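공용 비품 보관 기준 개정(안)에 대한 의견 수렴
게시판: 시설 운영 > 규정 및 절차
작성자: 플랄니스_총무 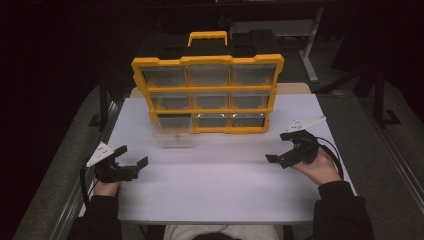 플랄니스 공동작업장의 소모품 보관 기준은 제정 이후 한 차례도 개정되지 않았으며, 그간 입주 단체가 늘어남에 따라 현행 기준만으로는 재고 파악이 어렵다는 의견이 여러 차례 접수되었습니다. 이에 운영사무국은 나사, 와셔, 단추, 바늘 등 소형 소모품을 품목별로 분리하여 보관하도록 하는 개정안을 마련하였습니다. 보관함은 노란색 테두리에 투명 또는 반투명 서랍이 가로 세 칸, 세로 세 칸으로 배열되고 상단에 손잡이가 달린 형태를 표준으로 하며, 한 서랍에는 한 품목만 넣는 것을 원칙으로 합니다. 서랍당 보관 수량의 상한은 400개로 하고, 초과분은 226호 창고로 이관합니다. 개정안은 내년 3월 시행을 목표로 하고 있으니 입주 단체 담당자께서는 본 게시물에 댓글로 의견을 제출하여 주시기 바랍니다.

등록일: 2021년 12월 10일

댓글

눌비_자재담당
개정 취지에 동의합니다. 다만 제4항의 수량 상한은 재검토가 필요하다고 판단됩니다. 저희 눌비에서 사용하는 소형 와셔는 1000개 단위로 납품되므로, 상한을 그대로 적용할 경우 입고 당일부터 절반 이상을 창고로 옮겨야 합니다. 품목의 크기에 따라 상한을 달리 정하는 방안을 건의드립니다.

반레이우엔공방
위 의견에 이견이 있습니다. 상한을 품목별로 달리하면 담당자가 바뀔 때마다 기준표를 다시 확인하여야 하며, 종전 기준이 지켜지지 않은 원인도 그 복잡함에 있었다고 봅니다. 단일 상한을 유지하고 예외가 필요한 단체만 사전에 신청하는 방식이 적절합니다.

눌비_자재담당
예외 신청의 처리 기간이 명시된다면 수용할 수 있습니다. 현재 창고 사용 신청도 회신까지 2주가 소요되고 있습니다.

sanne_vd
브롤레셀 직물반의 Sanne Van Dijk입니다. 수량보다 표기 방식에 관하여 말씀드립니다. 개정안에는 서랍 전면에 품명과 규격을 기재한다고만 되어 있고 언어에 대한 규정이 없습니다. 직물반에는 한국어가 익숙하지 않은 회원이 있으므로 영문 병기를 요청드립니다. 아울러 라벨이 서랍 전면을 모두 가리면 투명한 서랍을 쓰는 의미가 줄어드니 라벨의 크기도 함께 정하여 주시기 바랍니다.

반레이우엔공방
영문 병기에 찬성합니다. 규격은 밀리미터로 통일하는 것이 좋겠습니다. 지난 분기에 인치 규격 볼트가 섞여 들어와 작업을 다시 한 사례가 있습니다.

목공2실
저희는 개정안 자체에 반대하는 입장입니다. 목공용 나사는 길이별 구분이 많아 한 서랍 한 품목 원칙을 따르면 보관함이 지나치게 늘어나고, 선반 면적은 그만큼 줄어듭니다. 현재와 같이 단체별 자율 보관을 인정하고 공용 구역에 한하여 기준을 적용하여 주시기 바랍니다.

눌비_자재담당
공용 구역에만 적용한다면 개정의 실익이 크지 않습니다. 재고 누락은 대부분 단체 간에 물품을 빌려 쓰는 과정에서 발생하고 있습니다.

목공2실
대여 물품은 대여 대장으로 관리할 사안이며, 보관함의 규격과는 별개의 문제입니다.

플랄니스_총무
제출하여 주신 의견에 대하여 아래와 같이 회신드립니다.
제4항의 상한은 유지하되 예외 신청 조항을 신설하고, 처리 기한은 접수일로부터 5일 이내로 명시하겠습니다. 제6항에는 영문 병기와 밀리미터 표기를 추가하겠습니다. 라벨의 크기는 시안을 작성하여 별도로 게시할 예정입니다.
적용 범위에 관하여는 의견이 일치하지 않으므로 다음 운영회의 안건으로 상정합니다. 목공2실에서는 회의 전까지 현재 보관 중인 나사의 품목 목록을 제출하여 주시기 바랍니다.

목공2실
목록은 제출하겠습니다. 다만 반대 의견은 회의록에 기재하여 주시기 바랍니다.

sanne_vd
라벨 시안이 게시되면 직물반에서 영문 표기를 검토하겠습니다. 바늘류는 호수 표기가 국가별로 다르므로 양쪽 호수를 모두 적을 공간이 필요합니다.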